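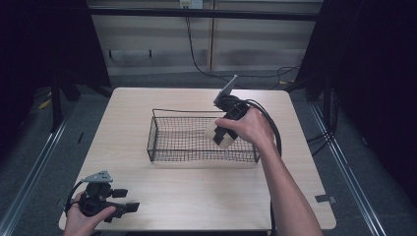 Voltei da visita ao laboratório da Drandell com a cabeça a mil e preciso de contar isto antes que me esqueça de metade! Fui em novembro, no dia aberto, convencida de que ia ver braços enormes a rodopiar. Em vez disso, passei a manhã colada a uma mesa clara, a falar de como se ensina uma máquina a arrumar coisas num cesto de rede (e adorei cada minuto).

O projeto chama-se Trikham e a ideia é simples de explicar: uma pessoa faz a tarefa com garras na mão, repete, repete outra vez, e o modelo aprende a partir dessas demonstrações. Já juntaram 2.000. Perguntei se era preciso tanto, e a resposta foi que com 900 o modelo já se safava com objetos rígidos, mas com os moles e irregulares era um desastre.
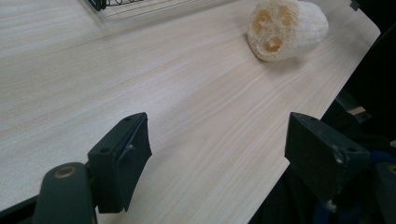 A esponja vegetal entra precisamente aí. Eu tenho uma na banheira e nunca lhe dei grande atenção, mas para um robô é um bicho complicado: é porosa, cede quando se aperta, não há duas iguais. Na versão antiga do método, a Bach, a política copiava a trajetória inteira de uma vez e, se a esponja ficasse um bocadinho fora do sítio, fechava os dedos no ar. Na nova prevê só um troço curto do movimento, olha outra vez e corrige.

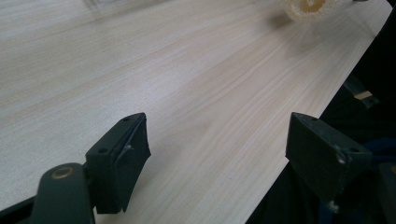
O número que apontei no caderno foi este: as falhas na aproximação caíram 46 por cento com a mesma quantidade de dados. Também me explicaram que as demonstrações hesitantes, daquelas em que a pessoa se engana e volta atrás, ficam no conjunto de treino. Eu teria deitado tudo fora! Mas é com elas que o modelo aprende a recuperar de um erro, e quando as tiraram, num ensaio, os resultados pioraram.

Pelo meio houve café (fraquinho) e uma conversa comprida sobre a Dosance, o programa que alinha os registos das 2 garras no tempo. Confesso que me perdi ali um bocado. O que ainda ninguém me soube dizer é como isto se porta com um cordel solto a atravessar-se à frente dos dedos.
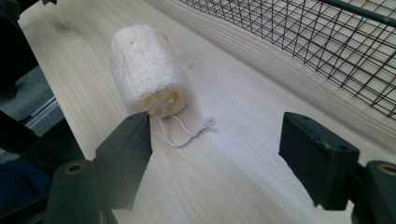

Ravinder McKinnon respondeu-me que o cordel é mesmo a parte que falta resolver: o modelo aprendeu a ir ao corpo da esponja, mas ainda não distingue bem quando o fio vai ficar preso na garra, e as próximas demonstrações vão ser quase todas dedicadas a isso. Pedi para voltar quando houver resultados e fiquei com o contacto na mão.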